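The Two-Line Evening

6 min read

Hello again, friends! I'm writing this one with a mug of reheated coffee and a page full of scribbles, and I'm going to try to turn the scribbles into something you can use.

Last month I told you I was going to stop setting goals for a while. A lot of you wrote back (some of you a little alarmed, bless you), and I promised I'd report on what I did in their place. So this is the report. For 39 evenings I wrote two lines in a cheap notebook before bed. The first line was something I'd said I would do that day and did. The second was something I'd said I would do and didn't. That's the whole practice. I didn't give myself a score, and I wasn't allowed to add a pep talk underneath.

I got the bones of it from a workshop I took years ago in Goltdale, back when I was still working in payroll and going to every personal growth weekend I could drive to. The leader had us write down every promise we'd made in the past week, to anyone, including ourselves. I filled a page and a half and felt sick to my stomach. I had told my sister I'd call. I had told my boss I'd have the Marchand account cleaned up. I'd told myself I would walk every morning, eat a real lunch, finish a book, learn some Italian, and be in bed by ten. I was handing out promises like Halloween candy! And then I'd buy another audio course on confidence and wonder why I didn't have any.

Well, I think I know why now. I didn't believe myself. Why would I? If a friend broke her word to me that often I'd still love her, but I wouldn't ask her for a ride to the airport.

The first week of the notebook was ugly. The "did" line was always something tiny, like mailing a package, and I could have filled three pages with the other one. By the second week I noticed something I hadn't expected, which was that I'd started promising less. Somebody would ask if I could look over a draft and I'd hear myself say "not this week," and then the sky would stay right where it was. I turned down a spot on the Sornetti panel, which a year ago I would have taken on the phone in about four seconds and then dreaded for two months. I slept like a baby that night.

Somewhere in the third week I missed an evening. I'd gotten home late and went straight to sleep, and in the morning the old voice started up: well, you blew it, might as well quit. I know some of you have that same voice, because you write to me about it. What I did was open the notebook and put "wrote in this notebook" on the "didn't" line for the day before. Then I filled in the other line and went to make breakfast. (I counted it as one of the 39. You can argue with me about that if you like!)

A few things I'd pass along if you want to try it.

Use paper. I tried the first few nights on my phone and ended up reading the news until midnight.

Keep each line short enough that you could say it in one breath. When mine got long, it was usually because I was making excuses. "Didn't call the dentist" is a line. "Didn't call the dentist because the morning got away from me and they close at lunch and anyway I'm waiting on the insurance card" is a speech.

Don't read back over it for at least two weeks. You'll be tempted. When I finally did read mine, the same item showed up on the "didn't" side eleven times, and it was a thing I didn't even want to do anymore. I'd been carrying it around since before I moved. I crossed it off for good, and I felt lighter for days.

And please don't do this with your kids' promises or your husband's. I got a very funny email from a reader who tried to run it for the whole household. It lasted one dinner.

I've also been asked whether this works along with affirmations, and I think so, if you like them. I still say mine in the car. But I've moved them to after the notebook in my mind, if that makes sense. It's easier to say "I am someone who follows through" when I've got last night's line to point at.
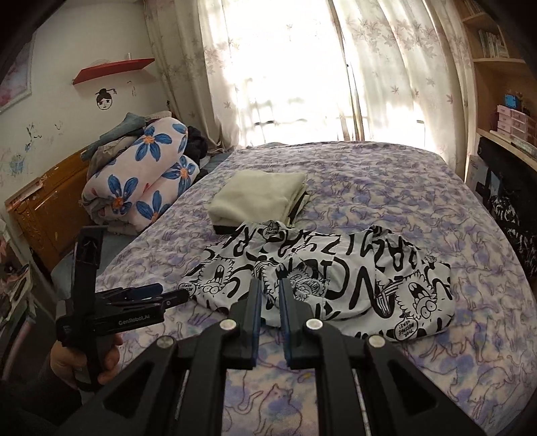 Pick one small thing today and let it be your "did" line.

Now for some housekeeping! The Bukden Circle, our spring reading group, is going to start in May this time. We'll meet online at 7 p.m. Eastern, and we're going slower than last year, one chapter at a time, with a week off in the middle for catching up. There are now 1,325 of you getting this letter, which makes my head spin a little, so I'm keeping the group small and opening it to readers who haven't done one before. If you were in the last round, I love you, and I'll have something for you in the fall.

If you'd like a seat, just hit reply and put "Bukden" in the subject line. You don't have to tell me why you want to join or what you hope to get out of it. A plain yes is plenty.

My own next step is to keep the notebook going but add a third line on weekends, for something somebody else promised me and came through on. I have a hunch I've been missing a lot of those. I'll let you know how it goes, and if I forget, well, you know which line it'll go on.

Talk soon, and be kind to yourselves.

232 shares | 4 comments

Comments

pagesandpines
The airport line got me. I'm that friend. Starting tonight with an old spiral notebook from the junk drawer.

MorningPerson_Not
Do you write the lines right before lights out or earlier? If I wait until I'm in bed it's never going to happen.

quietharbor
I did something close to this with my walking group and we all ended up dropping half our commitments. Best spring I've had in years. Just sent you my "Bukden" email!

Tess in Ohio
Not sure I agree about counting the missed night but I'll let it slide lol. Is the reading list up yet?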